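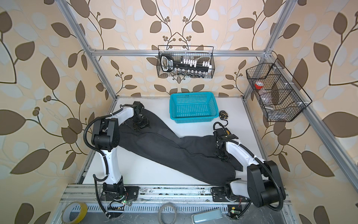 Fig. 1. Two-arm cell, dark trousers on the table, both grippers on the cloth.

Modules > Handling Soft Goods > Handout 10: Lost grip faults

Llinos Samuel, December

The fault we look at this week came up at Bravstead on a folding and packing job. The right gripper closed, reported a good hold and lifted with no cloth in it. The log showed 63 runs, and 16 of them had the same fault. The controller trusted finger position alone, and a thick seam gave nearly the same reading as a missed fold.

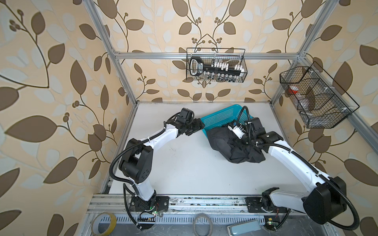
Baskets make it worse. Cloth hanging over the rim can drag the basket along, and the other arm may still be moving towards where it used to be. Sum-yee Chu's fix was to check motor current as well and stop both arms if the two readings disagree.

Before the lab, read section 2 of the Selau notes. Press the stop before reaching in, even if both arms look still.

This site uses cookies. Accept | Settings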